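Home | Diary | Archive | Links | Search

11 November 2021
Posted by the Irkby bag bench

Cold start in the unit. Heating came on at the second attempt and the air had the dry, metallic taste it gets when the ducts have been off overnight. Logged the humidity before touching any cloth and got on with the day's job, which was straps.

The Putovham order calls for bags with a fabric handle in place of the usual webbing. I was against it in July and am less against it now. Webbing is strong, cheap and unpleasant on the hand. A folded cotton strip is kinder, takes a print and can be cut from offcuts, but it creeps under load, and the creep is not even along the length. Most of it happens in the first 65 mm above the join, where the fold opens.

Cut the first batch along the grain, folded in four, topstitched both edges. The stitching pulled in on the Safavi machine until I dropped the foot pressure and lengthened the stitch. After that it ran clean. Pressed everything flat and left it under the board through lunch.

Afternoon on the joins. Three methods tried: a plain turned end with a box and cross, the same with a patch behind, and the end run down into the hem so that the top edge of the bag carries it. Hung 17 kg from each and left the lot for an hour. The plain join puckered the bag cloth badly. The patch held its shape but made a lump that shows through anything pale. The hem version looked best and took longest to sew, and I can already hear what will be said about the costing.

Patterned strip against a white bag with a round blue logo is a good combination, I'll admit that much. A small dot hides the topstitching and the slight wander I get at the end of a long seam. A stripe hides nothing. 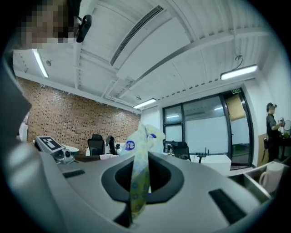 Putovham wrote back before four that the handles should all be the same length to the millimetre, as their customers hang the bags in pairs and notice. They would also prefer the hem join, whatever it adds, and asked whether a pale ground would show dirt at the grip within the first month.

It will. Replied that any pale cotton does, and that a washable finish stiffens the fold and brings back the edge I was trying to lose. Offered a darker ground for the second half of the run. On length, I said I could hold two millimetres either way and would not sign for less. Cloth moves when it is washed and there is no sense in writing down a figure it cannot keep.

Wash test next. Sample two went through at sixty and came out 92 per cent of its cut length, worse than the supplier's sheet had led me to expect. Sample one, from the bolt I pre-shrank, barely moved. So the whole lot gets pre-shrunk, all 1000 strips' worth, and that is two days on the line before any cutting. Moved the cutting date in the book.

Ordered more thread from Wurex, the heavier polyester, natural and mid blue. Changed the needle. Oiled the hook race and ran it on scrap until the oil stopped marking.

Still to do: new card template for the hem join, with the fold line notched at both ends; a blunt pin for turning corners; ask Putovham for a decision on the darker ground. Hung the three samples back up with the weights on and shut the unit at six.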